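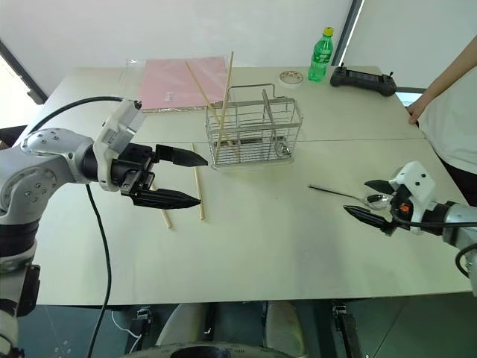
Roll call used to eat up half the evening for us, and the minutes still came back with a member's vote in the wrong column, writes Anjani Jugah. We have had the Stikham set since March and the clerk now reads the result straight off her screen.

Stikham Council Voting Set

Desktop voting keypads and clerk software for town councils, school boards, county boards and other elected bodies that vote in public.

Overview

The Stikham set records the vote of each member by name, shows the result to the room when the presiding officer closes the vote, and writes the motion and the vote into a draft of the minutes. It works in a permanent council chamber or in a borrowed hall. No internet connection is needed during the meeting.

Each member has a keypad with four buttons: Yes, No, Abstain and Recuse. A small light on the keypad tells the member that the vote has been received. A member can change a vote at any time until the presiding officer closes it. After that the record is locked, and any correction has to be entered by the clerk with a note, which stays in the record along with the original vote.

What the clerk sees

The clerk's screen lists the agenda on the left and the current motion on the right. The name of the mover and seconder are picked from a list. Members who have left the room can be marked absent, and the software recalculates quorum when this is done. Two-thirds and three-quarters majorities can be set for a single motion or for a type of motion — budget amendments, for example — so that the clerk doesn't have to remember them.

Weighted voting is supported. So are tie-breaking votes by a mayor or chair who does not otherwise vote.

What the public sees

The public display shows the wording of the motion, then the names and votes when the vote is closed. Nothing is shown while voting is open. Text size can be changed, and there is a high-contrast setting. The display can be sent to a projector, a wall screen or the video feed of the meeting.

Secret ballots are turned off in the standard setup. If your rules allow them for certain elections, such as the choice of a deputy chair, we can turn them on at your written request.

In the box

Keypads (quantity as ordered)
Base receiver with USB cable
Chair's keypad with Open and Close buttons
Charging tray
Carrying case with shoulder strap
Printed clerk's guide and a one-page card for each member

Specifications

Keypad weight: 221 grams
Largest body supported: 281 voting members on one base receiver
Records stored on each keypad if the receiver loses power: 2000 votes
Keypad charging: in tray, overnight
Battery life: around 19 hours of meeting time
Export formats: PDF, CSV, plain text
Keypad color: gray

Ordering

Sets are made up to the size of your body. Please order one keypad per voting member plus at least one spare. Keypads added later will pair with the base receiver you already own. Name plates are included if you send the list of members with the order, and new plates after an election are free for as long as you have a support plan.

We accept purchase orders from public bodies. A written quote that can be attached to an agenda packet is available from Qistina Siregar in the sales office. Quotes are good until the end of your fiscal year, so there is no need to ask for a new one if the item is tabled.

Rental

Rental sets are available for annual town meetings, party conventions and special sessions. The rental price covers shipping both ways and a phone call with our support staff before the meeting. Please book early for spring. Damaged keypads are charged at the replacement price; missing ones too.

Support and training

Training for the clerk and one deputy is included and is done by video call. Aaliyah McKinnon runs most of these sessions and will work from your own agenda if you send it ahead of time. Evening phone support is part of every plan and stays open until the last meeting on our list has adjourned.

Questions from clerks

Does the printed record meet our open meetings law? The record shows each member's vote by name, which is what most of these laws ask for. Your attorney should confirm the details.

Can members vote from home? Yes, with the Altell remote add-on, sold separately. Remote votes are marked as remote in the record.

Can we keep our Unberg microphones? Yes. The two systems don't share a frequency and don't need to be connected.

What happens if a keypad fails during a vote? The clerk can enter that member's spoken vote by hand. It will be marked as entered by the clerk.

Related items

Hutapea speaker timer with three lights
Replacement charging tray
Wall mount for public display
Extra member cards, large print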